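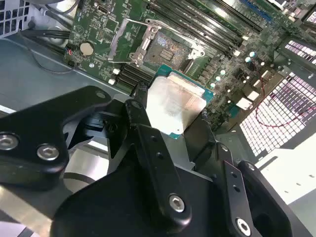
Kevser Oral objected, on reading a draft of this section, that the price of the arm was the wrong place to start, and that a repair shop should first ask how many processors it handles in a month. We think she is right, and the budget below has been reworked to suit.

4.2 Planning costs for the board-level cell

Figure 3. Gripper holding a CPU near the open socket, wrist camera view.

The Tutthorpe workshop logged 1124 desktop repairs over the planning period. Only 100 of them called for a processor to be taken out or put in. The supplier's quote spread the cost of the cell over all 1124, and this made the cost per job look very modest. Spread over the smaller number, it does not.

The quote also left out several items. Fingers were priced as a single set, although Hinds, who run a similar cell, told us they budget for 5 sets a year. Staff time for setting up each new case layout was put at zero - we allow roughly 14 hours per layout, and even that assumes a technician who already knows the software. Damage to socket pins was not costed at all. A bent pin can write off a board, and we found no figures from any vendor on how often it happens.

Asadi and Gezer (Section 2) treat such costs as falling with practice. They may fall, but we have seen no records that show it, and we would not sign a lease on that basis. The Trudstead budget therefore holds them flat for the full term.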